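Tabletop Object Sets: Mugs, Plates and Small Props
README, August release

Summary

The collection covers ordinary tabletop items set out on a light surface: crockery, soft and hard seasonal props, and a few food-like shapes. It was put together for people who study how everyday things are arranged on a table and how colour and outline hold up under indoor light. There are 284 layouts in total. Each layout has one still and one line in the item sheet.

Contents

stills/ – one file per layout, named by set and running number
items.csv – the item sheet
sets.txt – which items belong to which set
CHANGES – corrections by release
LICENCE

Sets

Tokach: mugs and plates only. 200 layouts. Plain colours, no printed patterns.
Vallitz: crockery with one or more props. This is the smaller set and the one with the most variation in spacing.
Skokance: withdrawn before this release. The name still appears in older notes and can be ignored.

Item sheet

Each row of items.csv has the following columns.

layout_id: set name and number, joined by an underscore
item: short name from the list in sets.txt
colour: everyday colour word, up to two words
zone: left, centre or right, taken from the viewer's side of the table
posture: upright, on side, upside down, flat
marks: free text, left blank if nothing was noted

Colour words were chosen by eye. Blue-green items are entered as "teal" whether they lean blue or green. Pale purple items are entered as "lavender". Striped items take both colours, with the stronger one first.

The word "plate" is used for anything shallow and round with a flat base, including those with a raised rim. Deeper pieces are entered as "bowl". A few pieces sit between the two, and the Paredes naming list was followed where we could not agree.

Materials are not recorded. Some props could be soft toys or foam, and a still is a poor guide to which. Please do not add a material column to copies passed on under the same name.

Surface and light

The table is white and glossy with thin pale-grey lines forming squares. The squares are not a measuring grid and should not be used to work out sizes. Overhead light leaves a small bright spot on the surface in some stills. Shadows are soft and have been left alone – no file has been retouched.

Marks on items

Small marks on plates are kept and noted in the marks column. They are entered as specks, with a colour and, where they are easy to tell apart, a number. We do not say what they are.

Sample layout

Vallitz set. Teal mug, upright, left; orange and white pumpkin, flat, left; lavender plate, flat, centre. Marks: 3 reddish-orange specks on the plate. 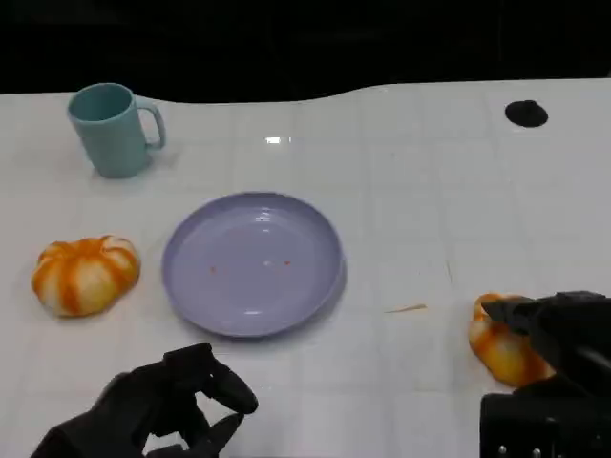

Known problems

- Zone is coarse. Two items in the same zone may be well apart, and the sheet does not record which is nearer the viewer.
- Handle direction is missing for mugs in both sets.
- "Flat" was used for props with no clear top, and also for props that do have one. This will be split in a later release.
- Early Tokach rows use "saucer" for small plates. The first 200 lines of CHANGES list the rows affected.

Contact

Corrections to the item sheet go to Noelia Bustamante. Please quote the layout_id and the column, and send one message per set.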